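Event Operations, Unit 6: Room Hire and Function Agreements

Notes to accompany the lecture. Read them before the tutorial and bring your copy of the Trotau Hall agreement.

Enquiry to booking

Most function bookings start with a phone call or a short email. The client usually gives a date, a rough guest number and a type of event. Before you quote, find out:

- start and finish times, including access for set-up
- seated, standing or mixed
- who is doing the catering
- whether alcohol will be served, and by whom
- any access needs

A date can be pencilled in without payment. We call this a tentative hold. It lapses at the time written on the hold notice and the coordinator should not extend it by phone. Put extensions in writing.

Deposits and the final balance

The Trotau agreement asks for a deposit of 50 per cent on signing. The balance falls due with final numbers. Other venues split it differently, and Beat Grabner's reading on payment schedules covers the common versions. Bonds are separate from deposits. A bond is held against damage and extra cleaning and is returned after the inspection. Students mix these two up every year in the written task, so check your wording.

Final numbers

After final numbers are confirmed, the client may go up if the room allows it but is still charged for the confirmed figure if fewer guests come. Explain this at the first meeting and again in the confirmation letter.

Case: the Ionescu reception

The Ionescu family booked the Elia Room for an anniversary dinner in November. The first enquiry was for about 31 guests. The Elia Room was set with long tables, and the client then asked for a dance floor. The coordinator offered the Aramis Room at a higher hire rate. The client accepted by phone, but the agreement was never amended. When the invoice arrived it showed the Aramis rate, and the client disputed it.

Consider what the signed agreement says about a change of room, and who should have issued the amendment. There are 2 clauses that matter. Find both.

Linen and table dressing

Linen may be included in the hire, charged per table or brought in by the client. The agreement should say which. Record any marks on client linen at delivery.

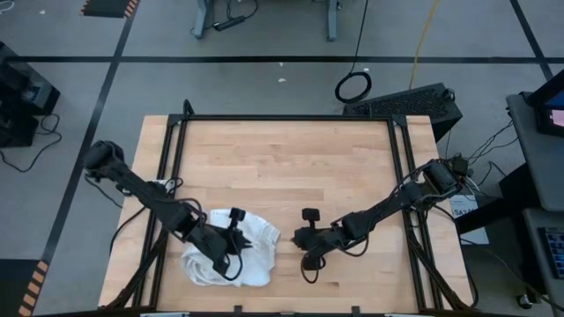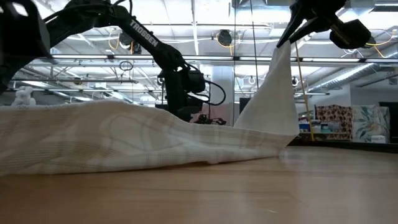
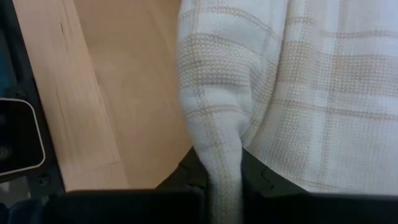
Pack-down

The hire period ends when the room is clear, which may be well after the last guest has gone. Clients often forget this when they book a band or an outside caterer. Overtime is charged by the half hour at Trotau and the rate is in Schedule B.

For the tutorial

Draft a one-page amendment for the Ionescu booking. Include the new room, the new rate and a line for both signatures. Leave the cancellation terms as they are, we cover those in Unit 7.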